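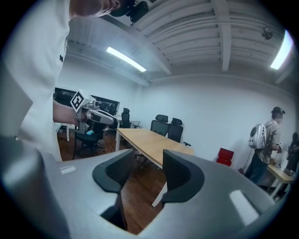 Ground floor, staff side, before the morning round.

10 April 2020

The residence remains closed to visitors. Notice was given to all 139 households at the start of the week, and the main entrance at Tomeo House is now locked from six in the evening. Residents may still use the garden door, one household at a time.

Mrs Sukprasert took the morning round of telephone calls and reached 102 residents before lunch. Most were in good spirits. Three asked for prescriptions to be collected, and these were passed to Paweena Petchrat, who will walk to the chemist tomorrow. One gentleman on the second floor wished it recorded that the lift has smelt of onions since September. It is so recorded.

The delivery from Skikier came at half past eleven, short of flour and eggs but with far more tinned pears than were ordered. The driver left the crates at the gate, as agreed, and the signed sheet was put through his window on the end of a broom handle. I have written to the firm about the flour. The pears will be kept.

Theerawat Nilsuwan reports that the boiler in the east wing is holding pressure. He has asked for a new valve, which the supplier cannot promise this month. Hot water will therefore be restricted to mornings and evenings, and a card to that effect has been placed under each door.

The library trolley went round in the afternoon. Books returned are being set aside in the linen room for 3 days before they go out again. Demand for detective novels is high and there is a waiting list for the large-print ones. Miss Kaewsai has offered her own collection, 299 volumes by her catalogue, and I have accepted with thanks on behalf of the residence.

At dusk several residents sang from their balconies. It was not arranged by this office — the choice of hymn was theirs — and I did not think it necessary to object. Rain after eight. Gutters on the north side still to be cleared.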